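Meddale Automation Project, Student Section
Laboratory Notebook, Shared Volume
Entry: October 13, 2021
Subject: Tray service task, left-arm pick from the round basket

Purpose of session

To continue recording teleoperated episodes for the tray service task and to test the revised approach path for the sandwich pick. The section is entered in the November showing of the Dawber student competition under the food counter category. The rules require a two-armed station to fill a customer tray from a stocked counter following a written order. Recorded episodes in the project archive stood at 1,174 before the session. The target agreed with the course staff is 2,000.

Station condition at start

Both arms were homed and came up without fault. The wrist camera on the right arm required one restart of the Nalero capture program before it was recognized. The same restart was needed at the previous session, and the connector should be replaced before the fault is treated as a software matter.

The emergency stop was pressed and released with each arm in motion, as the safety sheet requires. Both arms halted. The control box remains at the right edge of the table, within reach of the supervising student. It is not to be moved to the back of the table, even when space is short.

Counter layout

Layout B was used. The bottle rack stands at the back center with the serving tray directly in front of it. Chilled and boxed goods go to the left on the clear stepped shelf, with the snack tray behind. The round wicker basket is assigned to the left arm, and the pastry rack stays in the corner on that same side. Members new to the section are reminded that left and right in this notebook refer to the arms as the robot carries them. On the overview camera the left arm enters from the right. Two entries from the summer were labeled the wrong way and had to be corrected by hand.

The foil containers remain in the oval basket. They were moved there from the tray after the overhead lights produced strong reflections close to the drop point. The reflections have not gone away, but they are now outside the region used for the final placement.

Procedure

Each episode begins with the serving tray empty and both grippers open above the counter. The operator reads the order card, and the left arm makes the sandwich pick first. The right arm holds over the stepped shelf until the left arm has cleared the center of the table. The order is then completed with one item from the shelf. The operator closes the episode with the foot switch and a second student enters the result on the log sheet.

The revised approach brings the left gripper down nearly vertically over the rim of the basket. The former path came in at a slant from the tray side and touched the rim often enough to shift the basket. Closing speed was reduced to the slow setting in the Plaltotel controller. Grip force was left unchanged so that only one cause would be under study.

Results

24 episodes were attempted with the revised path. 2 were discarded. In the first of these the sandwich turned in the fingers during the lift and was set down on its edge against the rim of the tray. In the second the operator released too early and the sandwich fell back into the basket. All remaining episodes were accepted and copied to the archive.

No rim contact was noted by the log student in the accepted episodes. This is a clear improvement on the slanted path. It should be remembered that one operator performed the whole set, and the same operator has the most practice with the left arm. A second operator is to repeat the set before the path is adopted in the written procedure.

The reduced closing speed lengthened the episodes noticeably. Exact durations have not been drawn from the files yet. The competition rules set a time limit for the full order, and the section must confirm that a long order can still be completed with the slow setting in use.

Observations

1. The gripper holds the sandwich best when the fingers meet the flat faces. When the sandwich leans against the side of the basket, the operator tends to take it by the crust, and the crust compresses. A flat insert under the sandwiches may keep them more upright. Cardboard is acceptable for a first trial.

2. The right arm's waiting position over the shelf is too low for comfort. There was no collision, but the operator had to raise the arm by hand command before reaching for the upper step. A new waiting position should be saved and given a name that does not repeat one already in the list.

3. Small boxes on the shelf must be returned to their marks between episodes. This was done unevenly in the second half of the session. Variation in placement is wanted in the data, but it is to be introduced on purpose and written on the log sheet.

4. Cable loops at the front right corner of the table are still loose. They did not touch the arm during this session. They are to be tied down before the station is left to the junior group.

5. Food used on the counter is not to be eaten, before or after recording. The basket stock is replaced at the start of each session and the old stock goes in the covered bin by the sink.

Items outstanding

Replace the wrist camera connector on the right arm and record the date of replacement inside the cabinet door.
Repeat the sandwich set with a second operator, layout unchanged.
Draw episode durations from the archive and compare the former and revised paths.
Save a higher waiting position for the right arm.
Tie down the front cables.
Ask the competition office whether the basket may contain an insert. The rules mention containers and say nothing of what may be placed inside them.

Notes for the next session

The pastry rack has not been used in any accepted episode under Layout B. The left arm passes in front of it on the way to the basket, and a pick from the upper part of the rack would require a different elbow position. It is proposed that the pastry pick be practiced separately, without recording, until a dependable path is found. Orders containing pastry should be held out of the card deck until then.

The overview camera position was left as found and the mount was tightened. The still from the revised sandwich pick is entered with this page.

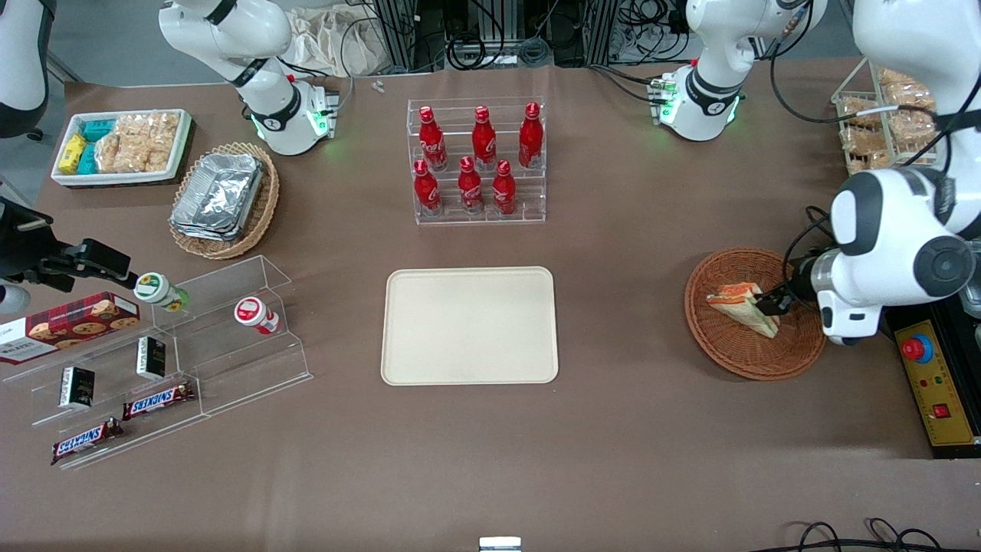
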